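Ticket 1729: wrist camera exposure changes between episodes, kitchen set
Posted 10 Sep 2024 by the collection desk, Unley
Last updated: same day, after second reply from Wadow

We are gathering examples for the Veditach policy, the task with the handle. The target for this set is 700 episodes and we have 198 accepted. The checking script from Wadow refuses many of the new ones with the message "brightness step too large". We did not change the lamps or the arm.

What I tried first: restarted the recorder, cleaned the lens, changed the USB cable. The refusals stayed. Then I looked at the wrist stream by hand. When the wrist is turned so that a big white surface takes much of the view, automatic exposure makes everything else dark, and the floor goes almost black. 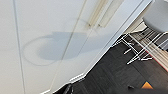
Can we keep the refused episodes and correct the brightness afterwards?
Wadow advises against it for training, as the dark parts have lost detail which a correction cannot bring back. They may stay in the archive folder with the tag "exposure".

Next step was to lock the exposure. In the recorder settings I put auto exposure to off and saved, but after each new episode it was on again. The reason was in the Humphreys launch file, which loads its own camera profile at every start and writes over ours. I have put the fixed value in that profile also. Please do not edit only the recorder page, it will be lost. 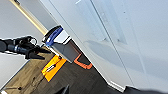
With the fixed value I recorded a short test at the handle, fingers open, approach from the side. The script accepted all of it. The gain must be locked too, otherwise the step comes back in a weaker form.

Still open: episodes from February use the old profile. The full archive has 3567 episodes and I do not know which of them were checked with the present script. Wadow will run it again on the archive and write the result in this ticket.

Status: waiting for Wadow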